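Ticket: Warrant return form does not save after service
Product: Storon case records
Opened by: Catríona Ó Conaill, warrants desk
Assigned to: Kevin Brennan
Status: Waiting for customer

Problem
When an officer enters the result of a served warrant and presses Save, the form goes back to "Not served". I have seen this on 3 warrants since the April update. The court clerk gets the wrong status and the warrant stays active, so a person could be arrested again by mistake. Please treat as urgent.

Steps tried
1. Signed out and in again – same result.
2. Tried from another desk with Mairéad's account. Same result.
3. Removed the attachments from one return and saved again. This time the status stayed on "Served".

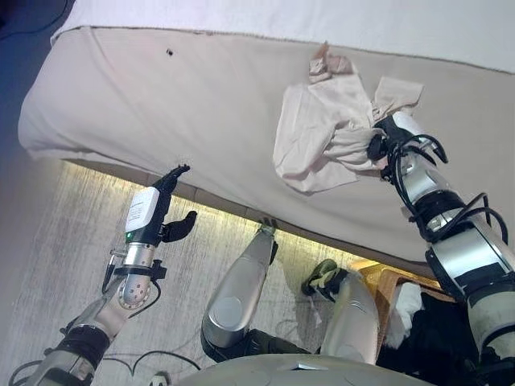
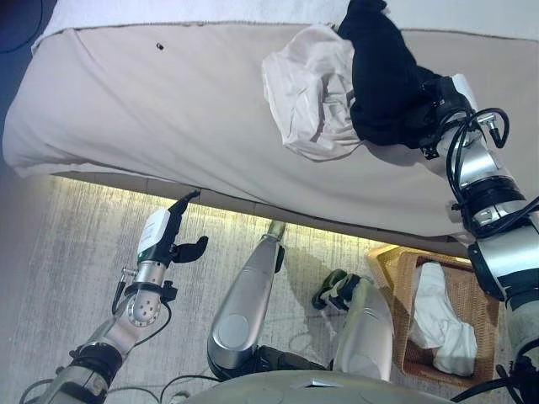
4. Put back only the property receipt, a PDF of 275 KB. Status stayed correct.

Reply from Kevin Brennan
Thank you for the clear steps. I can repeat the fault here when a return has more than one photo. The save stops after some 12 seconds and the old status is written back. Until the fix, please save the status first, close the form, and then add the photos one by one.

Reply from Catríona Ó Conaill
I did this for two of the warrants and both show "Served". The third is locked by Brendan Moynihan. Can you unlock it from your side?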